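Faverow Parts Notes

Version: 23 January 2025
Maintained by: Ottavio Villa
License: CC BY 4.0

Summary

Faverow is a set of short text notes on used desktop computer parts, written by people who resell or repair them. There are 408 notes in English. Each one covers a single part: what it is, what the seller wrote about it, and what the person at the bench wrote after checking it. The notes were collected through the Nurent repair forum and cleaned by hand.

Files

notes.csv holds the full set, one note per row.
terms.txt lists the spellings we settled on (heat sink as two words, motherboard as one).
changes.txt records edits made after the first release.

Fields

id: a number that never gets reused
part: motherboard, memory, processor, power supply, drive, case or other
listing: the seller's text, with names and prices removed
bench: the checker's text
grade: A, B, C or parts only
age: in years, blank if unknown

No note is longer than 800 characters. Longer ones were split, and the second half has the same id with a b after it.

How grades were given

Grades come from the bench text alone. A is ready to sell. B needs cleaning, such as old thermal paste on a processor or dust in a fan. C has damage that doesn't stop it from being used. Parts only is everything else. Motherboards were the hardest to grade, and most of the disputes in changes.txt are over them. 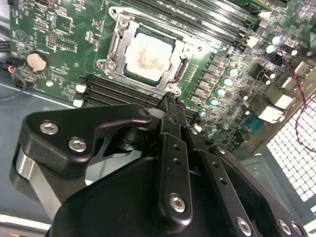

Sveva Farina wrote after the first release that B was too wide, and that a board needing a wipe should not sit in the same grade as one with a missing screw or a stiff memory latch. She asked for a separate cleaning field. We kept the four grades so that older scripts still run, but 16 motherboard notes were moved from B to C after her message. A cleaning field is planned.

Known problems

Power supplies are thin, with only 46 notes.
Age is often the seller's guess.
Some bench texts mention tests without saying which program was used.
Rows imported from the old Jimance list have no listing text.

Use

The notes are fine for sorting text, practicing search, or teaching new staff how to write up a part. Don't use them to set prices. Please give the version date when you cite the set.

Corrections go in the Nurent thread, with the id in the first line.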